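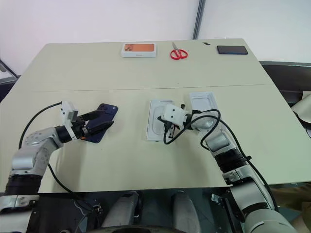
1/ Rules for recording at a two-arm table

I promised this thread in February and now it is Sunday evening, so I write it. We teach two arms to put a phone into its box, and we have a rule sheet for everybody who records. The sheet is four pages and people read the first one. So I put the important things in posts.

2/ Before you touch the leaders

Wipe the table. Look at the seam between the two table parts. If you can feel a step with your fingernail, call Remo and do not start. A box tray that catches on a step will turn, and then you have recorded a lesson about turning trays.

3/ Near half and far half

The near half is for the work. The far half is for things which wait: the closed box, the scissors, the other phone. We had long discussions about this. Some colleagues wanted the far half completely clean. I am for keeping a few things there, if they are written in the session note. Real packing tables have things on them.

4/ Scissors

Blades toward the wall, handles toward the person. Always. This rule is older than the robots at Nerkomside and I did not change one word of it.

5/ Cables

This is the part where I become strict. The cable at the wrist needs a loop, so that the wrist can turn fully to both sides. But the loop must not touch the phone or the tray in any position of the task. Move the arm slowly through all the positions before the first recording and look only at the cable. Do not look at the gripper, you will look at it enough later.

6/ Clips

One clip open = session stopped. Please do not "finish only this one". Chelsea Hollis wrote this sentence in our sheet after she deleted a full afternoon of recordings, and I think it is the best sentence we have.

7/ Hands

When the arms are enabled, no hands over the table. If a part falls over, you say "hold", the second person answers "holding", and only then you disable and reach in. Yes, you must say it also when you are only two people in the room and you see each other very well.

8/ Gripper above a phone

Come from above, fingers open, then stop for a short moment before you go down. We ask for this stop in every recording. Shobha Rajan does not agree with me, she finds it makes the motion slow and the model learns to hesitate. Maybe she is right. For now the rule stays, and we will compare at the end of the next block.

9/ Force

The limit for closing on a phone is set by the person responsible for the cell. It is not set by the operator. If the phone slips, write it down and continue with the next one. Please do not raise the limit by yourself and tell us at lunch.

10/ What we keep

Our first set had 3,000 recordings as the goal. After the check, 551 were marked for a second look, and more than 58 of these had the same cause: the operator started to move before the other arm was at rest. So the new rule is simple. Both arms at rest, breathe, start.

11/ Failed attempts

Do not delete them. Mark them "failed" and write the reason in plain words. "Tray moved" is good. "Bad" is not a reason. I also wrote "bad" in my first weeks, Notburga Hämmerli still has the list.

12/ Phones

Old ones only, switched off or in flight mode, no personal accounts. Check the battery before each session, and if the back is even a little bit swollen, the phone goes to the metal cabinet and does not come back.

13/ End of session

Arms to the rest position, power off, then tidy the table. In this order. I have seen the other order at Warker and I did not like it.

14/ Somebody asked if they can use our sheet for a different task. Yes, please take it. Change posts 8 and 9 for your own parts, and keep 6 and 7 as they are. If you have a better rule for the cable loop I would be very happy to read it, ours is still a bit complicated for new people.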